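Stream Stewardship, Unit 4: Reading a Creek Before You Clean It

Okay, so last time we talked about why trash ends up in the upper creek at all, and I promised we'd get to the part where you learn to look at the water first. I walk every stretch once with my hands in my pockets. Try it! You notice so much more (undercut banks, gravel bars, the little side channels that fill up in winter) than you do when you're already hauling a bag.

Our practice stretch is the Tomaszewski reach, which starts at the footbridge and runs 800 feet downstream. Split it into sections of 50 feet and give each one its own line in your notebook. Write down the bottom type, how much shade there is, and anything that looks like spawning gravel. If you see gravel the size of walnuts with clean water moving over it, stay out of it. From December on, there may be eggs in there.
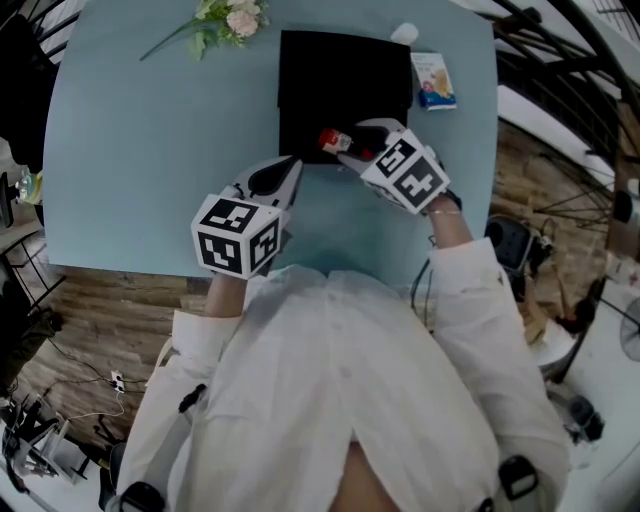
Page last changed: December, by Miłosz Michalski

Now, wood. Everybody wants to pull out the wood! Please leave it. A log jam slows the water and makes pools where young fish can rest, and I get a bit grumpy when I see a nice one dragged up onto the bank. Rope, wire, tires and plastic come out. Branches and root wads stay where they are, even the ugly ones.

For anything buried, wiggle it gently and see how much mud comes up. A big brown cloud means stop and flag it, and we'll talk about it as a group.

Reading for next time: the Dellero handout, all of it, plus your own notes from the walk. Bring a sketch map too (pencil is fine, mine are terrible) with the flow direction marked.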